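Vornham Bridal Hair Comb, Zernora Collection
Ref. 200-4, silver tone 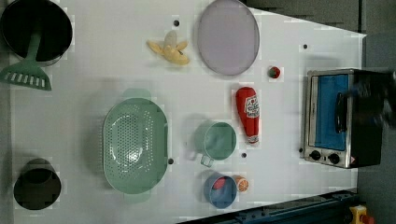
Product Details
* Side comb with crystal leaf spray, wired by hand.
* Overall width 80 mm. Comb base has 4 mm spacing between teeth.
* Base metal: brass, rhodium plated. Nickel free.
* Stones: clear cubic zirconia and glass seed beads.
* Spray can be bent slightly to follow the head. Do not bend the same stem repeatedly.
* Fits left or right side. Matching Holub drop earrings sold separately.

Care
Apply hair spray before inserting the comb. Wipe with a dry cloth after wear and store in the pouch supplied. Do not use jewelry dip or ultrasonic cleaners.

Ordering
Sold singly. Trade packs of 100 ship from the Wernley warehouse. Gold tone is out of stock and returns in February. Combs are returnable unworn with the seal on the pouch intact. Plating shade may vary slightly between batches, so order all pieces for one bridal party together.

Page updated 2021-12-27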